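What I did all day, 26 May 2021

My aunt asked me what I do for work and I said I teach a robot to put things away. She asked whether it was going well. I said we had 1328 recordings, and she nodded the way you nod at a kid who has counted all the stairs.

The task this month is a marker and a white case. I steer the arms, the robot goes along with it, everything gets saved, and then I do it again with the marker slightly to the left. In February I thought 300 of these would be plenty. I wrote that number on a sticky note and put it where people could see it, which I regret.

The trouble is that I'm too consistent. Iveta Rusnák went through my first batch and pointed out that I come in from the same side every time, at the same speed, like a commuter. A model trained on that learns to be me on a good morning. So now there's a list. Start with the arm high. Start with it low. Hesitate a bit. Miss, then recover, and keep the recovery in. I have become quite good at missing on purpose and I'd like that on a certificate.

We threw out 126 recordings last week. In most of them I had let the idle arm drift while I was concentrating on the other one, and we don't want the thing picking up my fidgeting along with my technique.

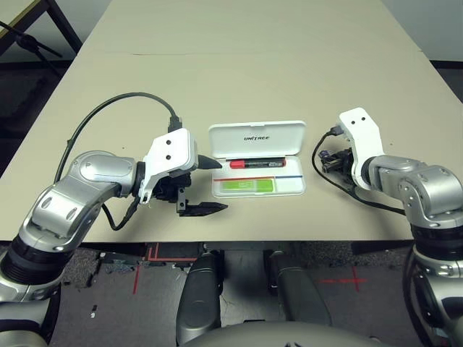 My best run so far is 18 in a row with nothing to delete, and I celebrated by forgetting to start the recorder for the next one. Iveta wants different colored markers by next month. I've asked if we could do different cases too, and then remembered who would be sitting there doing them.

My aunt has since told the whole family that I work in storage.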